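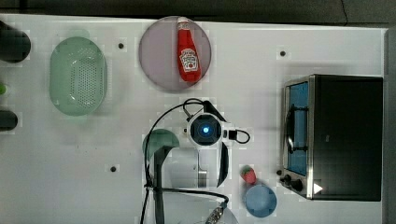
The brochure for the Durnura cell promises that a trained hand can set it up before lunch. I-seul Na has trained hands, and when I called at the Bitedmont workshop in March she was on her second day.

Most of that time had gone on the cable. It runs out to the wrist, and if the slack is wrong it catches when the arm folds back. Na ties it, sends the arm through 30 slow moves, cuts the ties and starts again. The manual gives this one line.

Then comes the camera check. The makers call it self-calibrating, a phrase I have learned to distrust. Na keeps her own log, and it shows 41 corrections by hand over the winter, most of them after someone leaned on the table.
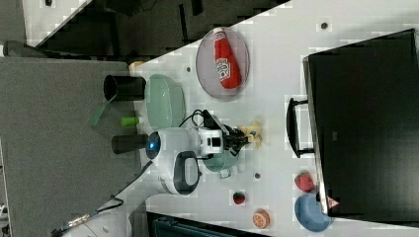 The gripper over the table at Bitedmont, with the teal-green bowl beneath the wrist.

Nazareno Cirillo, who sells the service contract, blames the customers. They move things, he told me, and they skip the monthly finger check. Perhaps they do. But a machine sold for kitchens and canteens ought to survive a nudge, and his contract costs 2000 a year before anyone has picked up a spanner.

Na is kinder about it than I am. She likes the arm — the joints have given her no trouble — and saves her complaints for the fingers, which she says drift out of line and have to be set again with a feeler gauge. 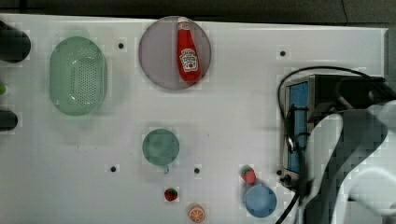

Can an owner do the upkeep without a contract?

Much of it. Cable ties, finger alignment and the camera check need only hand tools and a free afternoon, though a fault in a joint still means sending the arm back to Durnura.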